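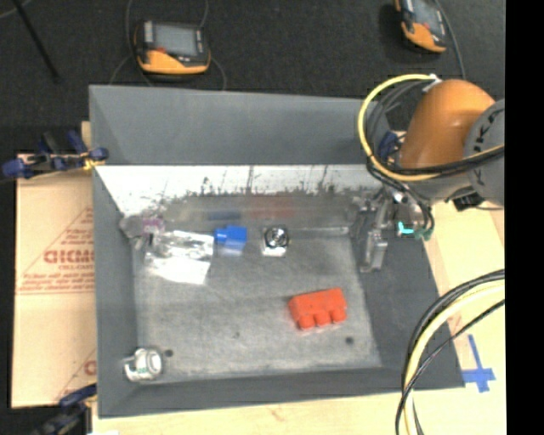 Gray bin on the bench, Friday. Contents not yet sorted.

Friday, January still

Started on the gray bin. I had set aside the morning for it, which Sorcha thought was optimistic and Kamran thought was a way of not doing the invoices. Both fair.

Going by what can be made out from above: red-orange block, flat, three knobs along one side. Small blue block a bit behind it. Shiny metal part with a dark-rimmed ring on top. Crumpled clear package, partly white. Something else crumpled, grayish with a bit of pink-purple, jammed in the far left corner as if it were hoping to be left alone. Silver-white cylinder down in the near left corner, next to the hole.

Rules agreed with Kamran before lunch, written here so we can't each remember our own version:

Blocks go to the Puden box. Any color, any number of knobs. We are not starting a system by knob.
Metal with a ring on it goes in the Kartha drawer until it is matched to something. The drawer holds 12 unmatched parts already and is therefore the most consistent thing in the shop.
Crumpled plastic gets opened before it gets thrown out. See the Mudberg order, where we binned a bag of 40 spacers and then paid for 40 more. Sorcha keeps the second invoice pinned over the kettle.
Cylinders to me. I want the diameter on paper before anyone has an opinion.

On the bin. The floor is worn and the bright strip along the far wall has a fine set of streaks and scratches, with a smudged lower edge. Kamran wants to replace the whole thing with the Narnetti one, 600 long and 315 deep, in white. I measured the bench and it would fit, provided we gave up using the bench. Staying with this one. The sides slope, so small things slide to the floor and can be found there, and the scuffs never hurt a part yet.

The two round holes are another matter. Anything thinner than a pencil will find one of them sooner or later, and the black floor past the bench is where screws go to retire. Asked Sorcha about plugs. She says she has rubber ones at home in a jar – she has said this before, about other holes.

To do:
Plugs (Sorcha, jar)
Calipers back from Kamran's desk
New label for the Puden box, the old one says MISC and people believed it
Invoices, 4 p.m.

4:20. Calipers found. Invoices not started.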